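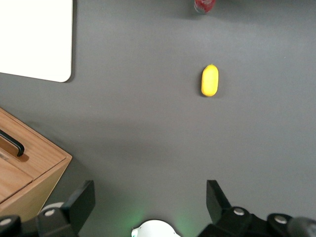

Most gripper comparisons I read start with payload. I think that's the wrong place to start. For tabletop work nearly everything is light, and what decides the day is whether the fingers close on the thing evenly.

In May we ran the Skarkon and the Buckley on the same arm, 800 grasps each, swapping every 20. The Skarkon is stronger on paper. The Buckley dropped fewer small rounded objects, and Nuala Ó Riain, who did most of the resets, wanted to keep it after 4 days.

Aisling Mac Suibhne disagrees with me. She says a wrist camera with a clear view between the fingers matters more than the fingers do, and she has a point – a bad approach angle ruins any gripper. But a camera can be moved with two screws and a new bracket. Fingertips that roll a small object out sideways stay that way until you buy different ones.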